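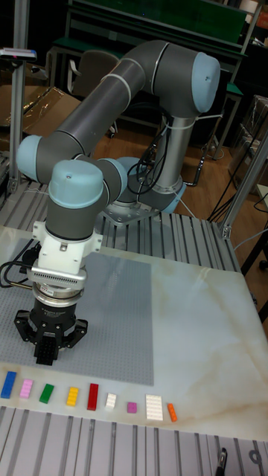

Notebook entry, August. Brick set layout, Treloar workroom
Entry opened 9:40 a.m.

Purpose

To record the condition and arrangement of the Girum brick set as laid out on the marble-pattern board, and to settle the starting order for the August series. The previous order, given on notebook page 983, is withdrawn from this entry onward. Colleagues preparing the table should work from the present page and strike through any loose copies of the old one.

Materials

Large gray studded baseplate, one.
White board with gray and tan veining, one. Inventory number 2531.
Small bricks for the front row, nine, mixed colors and sizes.
Black rectangular brick, one. It belongs to the set but has no place in the row.
Plavetex cloth, for wiping the board and the studs.
Storage tray with lid, Flallix, on the shelf by the door.

The baseplate goes on the left part of the board. The bricks stay on the bare board between the baseplate and the near edge and are not pressed onto studs at the start. The right side of the board behind the row is left clear of parts.

Preparation

Bricks were taken from the tray and checked one at a time for chips and for residue inside the underside tubes. The yellow 2x4 had a trace of label glue on one long side, removed with a damp cloth and then dried. One corner of the orange brick is slightly rounded from wear. It was kept in use; a replacement from the spare bag is a noticeably different shade, and the earlier pages all refer to the worn one.

The baseplate was washed in lukewarm water and left to dry for 30 minutes on a towel. It had a slight bow along one side when it came out of storage. After 50 minutes under two reference binders the bow had gone down far enough that the plate no longer rocked when a corner was pressed. This should be checked again at the next session. If the bow comes back, the plate should be stored flat in the drawer and no longer upright beside the tray.

Starting order

Left to right, seen from the front edge of the board:

1. Blue, rectangular.
2. Pink, rectangular.
3. Green, rectangular.
4. Yellow 2x4.
5. Red, elongated. Stands a little taller than the pieces on either side.
6. White, small.
7. Magenta, very small.
8. White, larger and plate-like, with several rows of studs.
9. Orange, small.

The two white pieces have caused confusion in past entries, where both were written simply as "white." In this notebook the words "small white" and "white plate" are to be used from now on. The magenta brick sits between them and serves as a convenient separator, although it is also the piece most easily lost. It should be the first one back in the tray when the table is cleared.

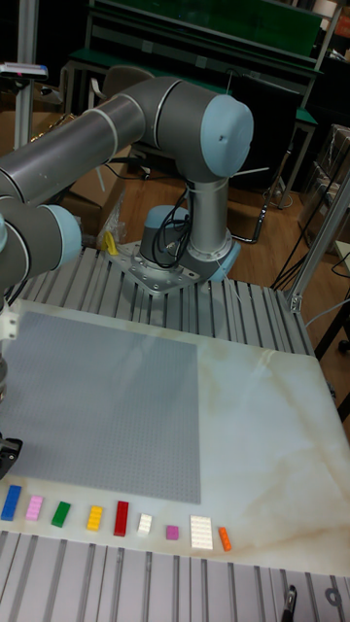 Spacing and angle

The pieces are set a few centimeters apart by eye. A ruled strip was considered and set aside for the present, as the tape left marks on the veined surface during the July layout and the marks took longer to clean off than the strip saved in setting up. Exact alignment is not required. In the second photograph the green brick is turned slightly, and the orange brick lies at an angle at the right end of the row. Both are within what is acceptable for a starting layout, provided that no piece touches its neighbor or the baseplate.

The tan veins should not be used as position guides. The board has been rotated at least once between series -- the older pages show the heavier veining on the other side -- and any instruction of the form "place beside the dark vein" will be wrong after the next rotation.

Observations on the surface

The pale board gives good contrast with the blue, green and red pieces. The two white pieces are harder to pick out, the small white especially, and colleagues reading from photographs have twice reported it missing when it was in place. A plain mid-gray board was proposed at the last review. It would help with the white pieces but would sit too close in tone to the baseplate. No change is made for this series.

The board was found to slide a little when leaned on at the front edge. Two thin rubber pads from the Treloar supply cupboard were placed under the front corners. The board should now be lifted, and not pushed, whenever it has to be moved.

Clearing and storage

Magenta first, then the remaining bricks in any order, then the black brick. The baseplate is wiped along the rows of studs with the dry side of the Plavetex cloth. Clearing takes around five minutes. The tray lid does not close if the white plate is stood on end, so it is to be laid flat on the bottom.

Open items

Order a second orange brick from the same batch as the worn one, if the supplier can match it.
Check the baseplate for bow before the next layout.
Replace the label on the Flallix tray, which still lists eight bricks for the row.
Copy the starting order onto the card kept inside the tray lid.

Entry closed 11:55 a.m.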